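Treda Garment Reuse Project
Progress report to the Latell Fund, second reporting period

1. Scope of this report

The period covers work at the Kallow sorting room from the end of the pilot through November. The grant agreement lists three deliverables: a written folding standard for adult tops, a record of handling times by garment type, and a packing trial with the Weerakoon outlet. The first is complete, the second is complete for T-shirts and partly complete for heavier items, and the third has started.

2. Folding standard

Version 2 of the standard was adopted early in the period. It applies to short-sleeved and long-sleeved tops in adult sizes. The finished fold is a rectangle with the neckline at one short edge and both sleeves enclosed. Version 1 allowed either thirds or halves across the body. Outlet staff reported that mixed folds made uneven stacks, and the halves option was withdrawn.

The sequence is now fixed:

Lay the garment face down and pull the hem square.
Bring each side in to the shoulder mark, sleeve turned back on itself.
Fold hem to neckline, turn over, and place on the finished side of the surface.

Garments are taken one at a time. Finished pieces stay on the work surface until the next garment is opened flat, then move to the basket. Moving each piece to the basket at once was tried in the first week and dropped. The fold loosened when the piece was lowered in, and the upper layers had to be corrected.

3. Handling times

The target for the period was 500 garments timed from pickup to finished fold. The T-shirt portion of the sample, 200 garments, is finished. Median time for a cotton T-shirt was 29 seconds. Times were shorter for light colors, where the seams and hem are easy to find, and longer for dark ones.

The dark garments need separate comment. Navy and black items come out of the sorting bins bunched, and most of the handling time goes to locating an edge. Once the hem or a shoulder seam is found, the remaining steps take the same time as for a white shirt.

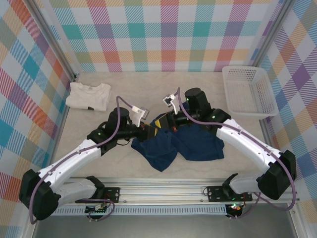

Two changes were tested to shorten the opening step. The first was to lift the garment by any two points in its upper part and let it hang before laying it down. This removed most of the bunching in jersey fabrics and had little effect on fleece. The second was to spread the garment outward from the center without lifting it. It was slower in every group and left creases near the side seams. The lift method has been written into the standard as the default for any item that does not arrive flat.

The remaining part of the sample consists of sweatshirts, fleece tops and long-sleeved shirts with collars. Collared shirts are behind schedule. The standard does not yet say whether the top button should be closed before folding, and timing was stopped until that is settled.

4. Work surface and containers

The work surface is pale and plain, which helps with the outline of dark fabric and is less helpful with white. Walls are patterned and have been left as they are. Open mesh baskets replaced the solid tubs used in the pilot. The contents can be checked from the side, and the baskets are lighter to carry when full. They hold fewer garments than the tubs, so each batch needs more trips to the shelving. The added walking time is recorded separately and is not part of the handling figures in section 3.

5. Packing trial

Nine batches have gone to Weerakoon. Each was packed to the Version 2 standard and checked on arrival for fold condition. T-shirts arrived in usable stacks in all batches. Sweatshirts shifted in transit in the batches where they were placed above lighter items, and the packing note now puts them at the bottom. No batch was returned.

6. Budget

Spending is within the approved lines. The container line is fully spent. The shelving line is underspent because the second unit was delivered after the close of the period and will appear in the next statement. No transfer between lines is requested.

7. Next period

Collared shirts will be timed once the button question is closed. Version 3 will add children's sizes, with a smaller finished rectangle. The outlet has asked for a size label visible on the outer face of each fold, and a trial of two label positions is planned for the first month.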